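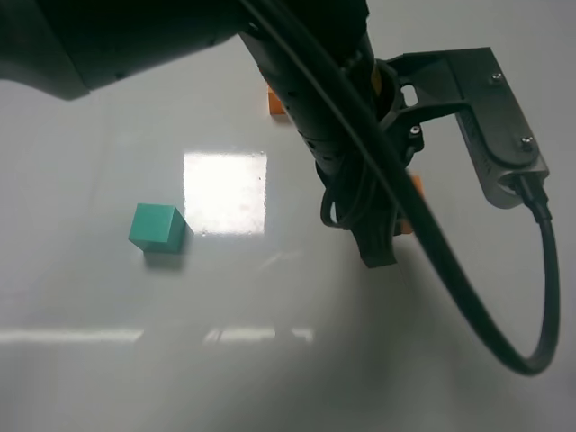 White tabletop, gloss finish.

Dolbridge Tabletops - Frequently Asked Questions
Finishes, care, repair and ordering

This page covers tops sold separately and tops sold with a Dolbridge base. Questions about chairs and shelving are answered on their own pages.

FINISHES

What is the difference between gloss, satin and matte?

The amount of light the surface sends back in one direction. A gloss surface is smooth enough that reflections have a readable shape. A satin surface scatters part of the light, and reflections turn into soft patches. Matte scatters most of it. The three finishes use the same color coats and the same core. Only the last coat differs.

Is gloss harder than matte?

No. Hardness is the same across the three. Gloss shows fine scratches sooner under a low lamp, and matte shows grease and rubbed spots sooner. Satin sits between the two and is what we suggest for a table that gets heavy daily use and infrequent cleaning.

Which whites do you offer?

Two. Wornenville is a neutral white with no visible tint in daylight. Escobedo is slightly warmer and is usually chosen for rooms with cream walls or yellow-toned bulbs. Both are available in gloss, satin and matte. Order a sample chip before deciding, and look at it flat on the table or floor where the top will go. A chip held upright against a wall reads darker.

Will my second top match my first?

Tops made in the same batch match. Tops from different batches are held to a tolerance that most people cannot see across a room, but two edges butted together are a stricter test. If you plan to place two tops side by side, order them together and write "match" in the order notes. If the first top has been in a sunny room for a few years, a new one will not match it exactly, whatever the batch.

Does white yellow over time?

A little. Direct sun is the main cause, followed by tobacco smoke and cooking vapor. The change is even unless something sits in one place for a long time. Move lamps, trays and desk pads now and then during the first year.

Why does my gloss top look wavy when I look along it?

All sprayed finishes have some texture, called orange peel. It is easiest to see at a shallow angle with a window or tube light behind the table. Light orange peel is normal and is not covered as a fault. Runs, pinholes, and grit you can feel with a fingertip are faults. Report them using the form on the Contact page.

FIRST USE

The top smells. Is that normal?

Yes, for the first few days after unpacking. The coating is dry when it ships but goes on curing. Open a window and leave the top uncovered. A tablecloth or a plastic sheet slows the process and can leave a print in the surface.

How long before I can use it normally?

Light use is fine right away. Wait 21 days after unpacking before you do any of the following:

Clean with anything other than water
Apply polish
Leave rubber or vinyl feet standing on it
Clamp anything to the edge

Can I put felt pads under everything?

Felt is fine. Check it for trapped grit when you clean. A felt pad with sand in it cuts circles into gloss.

CLEANING

What should I use for everyday cleaning?

A soft cotton or microfiber cloth, damp, then a second cloth, dry. Dust first. Most of the fine scratching we see on returned tops comes from wiping dust around with a dry paper towel.

What about fingerprints and grease?

Add a few drops of plain dish soap to a bowl of warm water. Wipe, rinse the cloth, wipe again, dry. Soap left on the surface dries as a gray film, and this is often mistaken for wear.

Can I use glass cleaner?

Not if it contains ammonia. Ammonia dulls the clear coat gradually, and the dull area cannot be wiped back. Ammonia-free glass cleaner is acceptable on gloss. It does nothing useful on matte.

Can I use a melamine foam eraser?

Not on gloss. The foam is a fine abrasive. One pass leaves a patch that looks clean from above and cloudy from the side. On matte it does the opposite and raises a shine.

Is rubbing alcohol safe?

On a cloth, for a small ink or adhesive mark, for a few seconds, yes. Do not pour it and do not let it stand. Wipe with water afterward. Acetone and nail polish remover soften the coating on contact and are never safe.

How do I remove water spots?

They are mineral deposits in most cases. Mix one part white vinegar with three parts water, lay the damp cloth on the spot for a minute, wipe, rinse, dry. If the spot is still there, the mark is in the coating and not on it. See the section on repair.

Should I wax or polish it?

There is no need. Silicone polishes in particular should be avoided, as they get in the way of any later repair to the finish.

HEAT, LIQUID AND LOAD

Can I put hot dishes on the top?

Use a trivet. The coating tolerates a mug of coffee. It does not tolerate a pan from the stove or a casserole from the oven. Heat damage appears as a milky ring or a slight dent. A milky ring sometimes fades by itself over a couple of days. A dent stays.

What about laptops and other warm equipment?

These are fine as long as air can move underneath. Rubber feet can leave marks on white, mostly where heat and pressure are combined. Use clear polyurethane bumpers or a thin cork mat.

Is the top waterproof?

The faces are. The weak points are screw holes, cable cutouts and any edge that has been chipped. If you drill your own holes, seal the bare core with two coats of clear varnish before you fit the hardware. Swelling around an unsealed hole is not covered.

How much weight can it hold?

The limit depends on the base and the unsupported span, and is printed on the label on the underside of each top. Spread point loads. A monitor arm clamp should have a metal or plywood plate at least as wide as your hand between the clamp and the underside.

My top is bowed. What happened?

Check the base first. A frame that is out of level will pull a top with it. Loosen the screws, level the feet, let the top rest overnight, and tighten again. If the top is still bowed when laid loose on a flat floor, contact us. Tops stored leaning against a wall take a bend, so store them flat with the face up and support under the middle as well as the ends.

REPAIR

Can fine scratches be polished out of gloss?

Usually. If you cannot catch a fingernail in the scratch, it is in the clear coat only. Use a fine automotive polishing compound without wax or silicone, a clean foam pad, and light pressure. Work by hand. Stop every few strokes and check. Power buffers generate heat and go through the coat quickly at the edges.

Can the same be done on satin or matte?

No. Polishing makes a shiny spot. Deep damage on these finishes means recoating the whole face.

How do I fix a chip?

Touch-up bottles are sold in both whites. Clean the chip with soapy water and let it dry fully. Fill it in thin layers, with a day between layers, until it stands slightly above the surface. On gloss, level it with very fine wet sandpaper and then polish. On satin and matte, stop before sanding and try to finish flush.

Do you refinish old tops?

Yes, at the Derkadham workshop. The top must be sent without its base and with all hardware removed. Turnaround is 13 working days from arrival. We do not refinish tops made by other companies - we have no way of knowing what is under the paint.

ORDERING AND DELIVERY

Can I order a custom size?

Rectangular tops can be cut to any size up to the maximum length shown on the product page. Rounded corners are available on all of them. Ovals and circles are made only in the listed diameters.

How do I order a sample chip?

Add it to the cart like any other item. Item 432 is the full set of both whites in all finishes. Single chips are listed under each color.

How soon do I need to report shipping damage?

Within 7 days of delivery. Keep the carton and the corner blocks until you have looked over both faces and all the edges. Do this in daylight if you can.

Can I change an order?

Until cutting starts, yes. Orders placed over the weekend go to cutting on Monday morning. After that, size and color are fixed, but the delivery address can still be changed.

Are you open all year?

The workshop closes for two weeks in July. The online store stays open, and orders placed during the closure are cut in the order received.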